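Categories: Paid studies, Remote, Mildly Tedious

Pelkonen is looking for 36 people to drive a two-armed robot around a simulated bedroom and tell us which gripper they hated less. Sessions last 38 minutes. Your own bedroom may be as messy as you like.

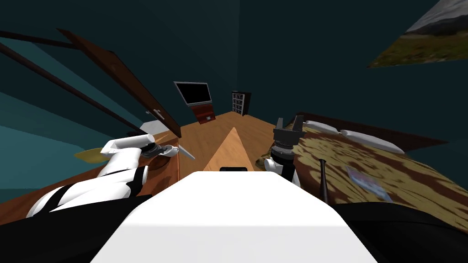
The Banholm test room, with both arms up.

You'll try two controllers, the Gisex and the Olura, with the same small chores on each. We compare times, drops, and swearing. No robotics background needed. If you have one, please apply anyway and keep your theories until the debrief.

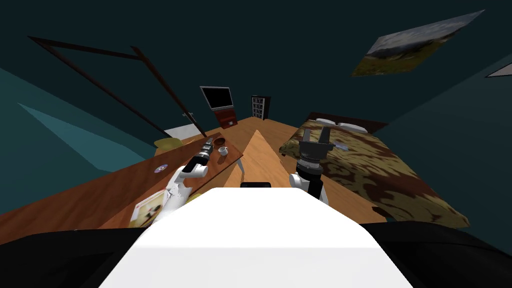
Kamran Farooqui did the May round and reports that the Olura felt fine until he had to turn the wrist, at which point he began leaning sideways in his chair like a man steering a canoe.

We have logged 3,906 grasp attempts so far, over 300 of them on purpose. You will also get a close view from behind the fingers, for judging the gap.

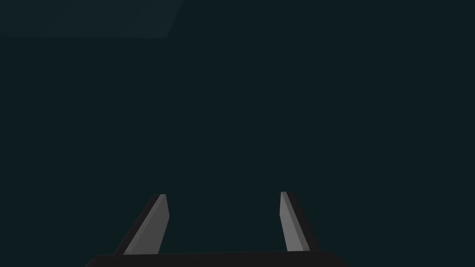
It takes getting used to, so the first few minutes aren't scored. Payment is a gift card, sent the same week. Write to Ashley Bellamy by 14 October 2019.

Comments

Hefin Hopkin: Can left-handed people apply?

Ashley Bellamy: Yes please, we're short of them.

Wayne Blackburn: Did the Gisex one. My wrist has forgiven you.

Contact | © Pelkonen | Back to top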